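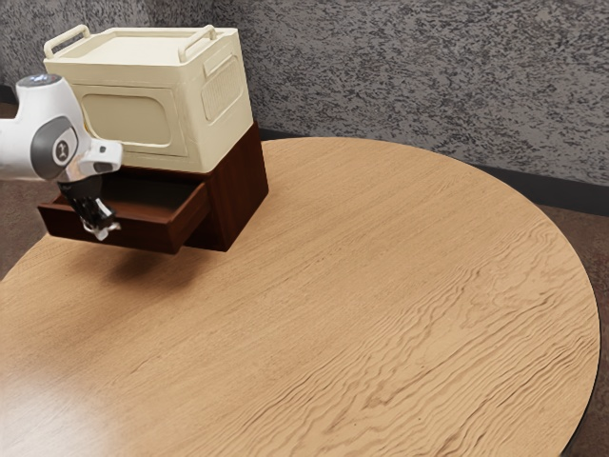 Sepp Wax Set Review: Two Tins, One Brush and a Sticky Drawer

The Sepp wax set is a small box of supplies for looking after finished wood furniture. It contains two tins of paste wax, a short-handled brush, a pad of very fine abrasive, two cotton cloths and a stub of hard wax for drawer runners. I bought mine in May from Pundau, the hardware store on our side of town, and paid full price. I have used it on a dining table, a chest of drawers, a small side cabinet and a bookcase.

The short version is that the wax is good, the brush is very good, the cloths are poor and the instructions leave out two things a beginner would want to know.

What is in the box

Each tin holds 200 ml. The light one is labeled 613 and is close to clear, with a slight yellow cast. The dark one is labeled 754 and is a red-brown meant for mahogany, cherry and anything stained to look like them. Those numbers are the only names the colors have. The lids carry the number in small print and nothing else, so I put a strip of masking tape on the dark tin after opening the wrong one twice.

The brush has stiff natural bristles, trimmed square, and a handle you can get your whole fist around. The abrasive pad is for taking off old wax and drips. The hard wax stub is the size of a thumb and comes wrapped in paper.

The box itself is thick cardboard with cutouts for the tins. Once the wrapping is off, nothing goes back in quite the way it came out, and mine now lives in a shoe box.

Smell and handling

Paste wax smells. This one uses a citrus solvent, and the smell is strong when the lid comes off and noticeable in the room for the rest of the day. I worked with two windows open. By the next morning I could smell it only with my nose close to the wood. My wife, who is bothered by most cleaning products, had no complaint after the first evening.

The wax is softer than the Torndale paste I had been using for years. Torndale has to be dug out with a putty knife in winter. The Sepp comes up on a cloth with light pressure, and that makes it easy to pick up too much. The right amount for a tabletop section the size of a place mat is a smear no bigger than a pea. I used four times that on my first try and spent a long evening rubbing it off again.

The light wax on the dining table

Our table was refinished before we bought it, with a thin satin varnish. It had gone dull where people sit and there were two faint rings near the middle. I washed it with a damp cloth and a drop of dish soap, dried it, and left it overnight.

The 613 went on in thin circles and then a light pass with the grain. The instructions say to wait ten minutes before buffing. At ten minutes it was still greasy and the cloth just pushed it around. At half an hour it had hazed over and buffed up with little effort. I tried the ten-minute wait again on a different leaf on a warmer day and had the same trouble, so I would ignore that figure.

The finished surface has a low, even shine. It did not change the color that I could tell. The dull patches are much harder to find. One of the rings is gone and the other is still there if you look for it toward a window. Wax is not a ring remover and the box doesn't say it is, so I don't hold that against it.

It has now had several weeks of meals. Water beads for a while and then starts to spread, as it does with any wax. A hot plate set down without a mat left a cloudy mark that came out with more wax and some rubbing. If your household is careless with hot pans you want a varnish in good repair underneath, and wax only as a top coat. 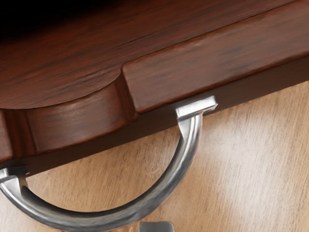 Page last changed: June 28, 2020

The dark wax on the cabinet

The 754 was the tin I bought the set for. The side cabinet came from an estate sale and had pale scuffs along the front edges and at the corners, where years of knocks had gone through the stain. I wanted to hide those without stripping anything.

Dark wax is good at this job, within limits. On the shallow scuffs one coat was enough, and from standing height I can't find them now. On the deeper ones, where bare wood was showing, the first coat went in blotchy. A second coat the next day evened it out. On one corner the wood had been crushed as well as scraped, and there the wax went nearly black. I took some of it back with the abrasive pad and it looks acceptable.

Two warnings about this tin. First, it collects in grooves and molded edges. If your piece has any shaping along the front, use the brush and keep moving, then go over the low spots with a dry corner of cloth before the wax hazes. Once it has hardened in a groove it looks like dirt. Second, it comes off on things until it has been buffed properly. I set a white lampshade base down on the cabinet the same evening and had to clean a brown smudge off the bottom of it. Leave the piece alone for a full day.

The instructions mention neither of these.

The runner wax

The stub of hard wax turned out to be the part of the set I use most. The chest of drawers in our bedroom has plain wooden runners, and the top drawer had been catching for as long as we have owned it. You had to lift and pull.

I took the drawer out, brushed the dust from the runners and from the bottom edges of the drawer sides, and rubbed the stub along both until there was a faint white line. The drawer now opens with one hand. I did the other drawers while I was at it, though they hadn't been bad.

A plain candle will do the same job and I have used one before. The stub is harder and leaves fewer crumbs, and I have not had to go back to it yet. With the candle I was redoing the same drawer every couple of months. I would not buy a set only for this, but it is a good thing to have in the box.

If a drawer sticks only in humid weather, wax will help a little and then stop helping. The wood is swelling and something may need to be planed. Try it dry first and see where it rubs. There is usually a shiny spot.

The brush, the cloths and the pad

The brush is better made than I expected for something thrown in with two tins of wax. I lost a few bristles the first time out and none after that. It is stiff enough to work wax into open grain and to bring up a shine on carved parts. It cleans up with mineral spirits, then soap and water. Buy a second brush if you plan to use both colors on the same day.

The cloths shed. They left lint all over the first table leaf and I changed to an old T-shirt, which worked well. I washed the cloths twice and they still shed, and now they are for shoes.

The abrasive pad is fine. It took off a line of old candle wax without scratching the varnish. It will dull a glossy finish if you lean on it, so test somewhere that won't be seen.

Keep in mind that rags with solvent wax on them should be spread out flat to dry outdoors before they go in the trash. The leaflet does say this, in the smallest type on the sheet.

How it compares

I have used two other waxes enough to have an opinion.

Torndale paste is harder and takes more work to put on. It also buffs to a higher shine and, on my hall bench at least, it lasts longer. If you like a real gloss and don't mind the effort, it is still the one to get. It comes in clear only, so it's no help with scuffs.

Zerinside makes a spray wax that my neighbor Montri Thammasiri swears by. He lent me a can. It is fast, and for dusting a bookcase it is pleasant to use. It leaves a slick film that I could mark with a fingertip the next day, and it did nothing for the dull patches on the table. Montri's answer was that I hadn't shaken the can, and he may be right.

I also asked Tarmo Ramanauskas, who repaired our chairs, what he thought of the Sepp tins. He uses the dark one for touch-ups and buys it on its own. He had no use for the rest of the set and told me to stop waxing the table so often. Twice a year is plenty, he said, and most of the build-up he gets asked to remove was put there by people who enjoy waxing.

Good points

Soft enough to spread without a fight
Dark wax hides shallow scuffs well
Brush worth keeping
Runner wax works and stays put

Bad points

Cloths shed lint
Ten-minute wait is too short
Tins hard to tell apart
No advice on grooves or on how long to leave the dark wax

Who should buy it

If you have one or two older pieces that look tired and a drawer that sticks, the set covers all of that and leaves plenty over. I have used less than a quarter of the light tin on everything listed here. If all your furniture is pale, the dark tin will sit on the shelf, and you would do better to buy the 613 alone and pick up a brush separately. Pundau sells both tins singly, on the lower shelf across from the paint.

It is not suited to painted furniture, oiled countertops or anything that touches food directly.

I still have the bookcase shelves to finish. The sides took the light wax well, but the shelves are a different wood and drank up the first coat, so they will need another before I put the books back.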